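Ridex two-arm cell - Set-up guide
Section 4: Good practice for table and dish tasks

4.1 Before you start

The rules in this section apply to every operator, also to those who only watch. Read them together with the cable rules in section 3. The Plullari site uses the same text.

1. Check that the stop button is within reach of your hand when you are seated.
2. Look at both arms from the base to the gripper. Each cable must have enough slack for the full movement of the arm and must not lie under a joint.
3. Put the dish rack near the back wall, so that both grippers can come to its front edge.
4. Place cups and flat items to the side, and leave the middle free for the plates. 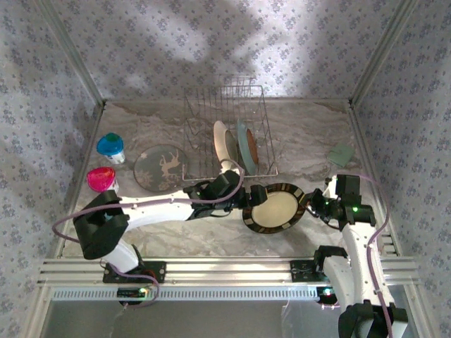
5. Set the speed limit to 80 percent or lower. For a new operator, keep it at 50 percent for the first day.
6. Close the task sheet and write the run number on it. The last run in the Dvorak log was 3,157, so continue from there.

Note: The speed limit goes back to the factory value after a restart. Please check it again each time.

4.2 During the run

1. Only one gripper goes into the rack at a time. The other one waits in front of it or to the side.
2. A plate is held by its rim. Do not correct the grip in the air - put the plate down first and take it again.
3. Keep sponges and cloths on the floor of the cell, away from the rack, until the step that needs them.
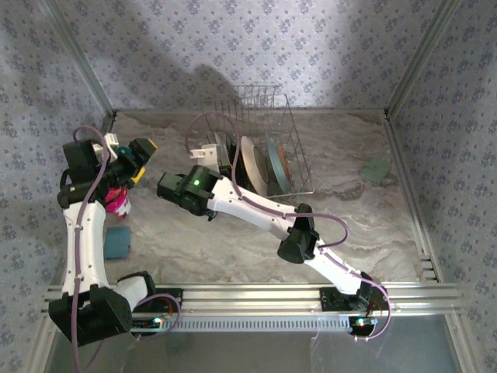 Figure 4-2. Right gripper in front of the rack, left gripper with an object held over the floor.

4. If an object falls, stop both arms before you reach in. This is also valid for soft objects.

CAUTION: Never put your hand between the two grippers while the motors have power. An arm that stands still can move again without warning.

4.3 After the run

Bring both arms to the rest position and switch off the motor power. Write down any plate with a chip and remove it from use. Joints that feel loose are tightened by the service person only, with the tool from the Disovholm kit.

Questions about this section go to Welington Sales. Text last checked Jan 18, 2024.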